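Moving my old phone to Fuvirell 13

11/17/23

I put off the Fuvirell 13 update for months. My phone is a Tokix from a few years back, and the last big update took away the one-handed keyboard, so I was in no hurry. The reminder kept coming up every morning and I finally let it run.

The download was 2 GB and the install took 18 minutes on my home wifi. The phone restarted twice and then spent a while on a screen that said it was sorting apps. Everything was still there afterward, including the alarm settings, which I had written down just in case.

The lock screen is the biggest change. The clock is larger and sits on the left, and notifications stack at the bottom. I moved the clock back to the middle - it's under Display, then Lock Style, then Layout. The quick settings panel now takes two swipes to open all the way, and I haven't found a way to change that.

Battery life was bad the first two days. I was down to 13 percent by dinner. It settled after that, and now it's close to what I had in April. 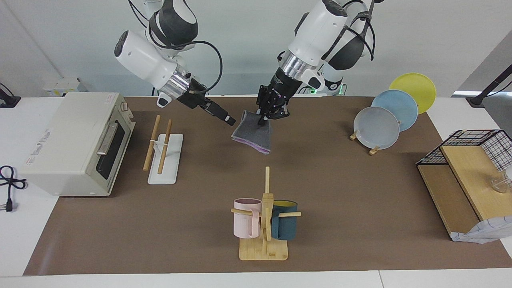

Filed under: Phones, Updates

A few small things I noticed later. The gallery app now groups screenshots in their own folder. The Jadley launcher still works, but its weather widget went blank until I removed it and added it again. Annag Carnegie left a comment on my last post asking if the one-handed keyboard came back. It did - hold the comma key and pick the side you want.

I cleared out 145 old apps and files before updating and would do that again. Next I need to do the tablet, same version, less storage.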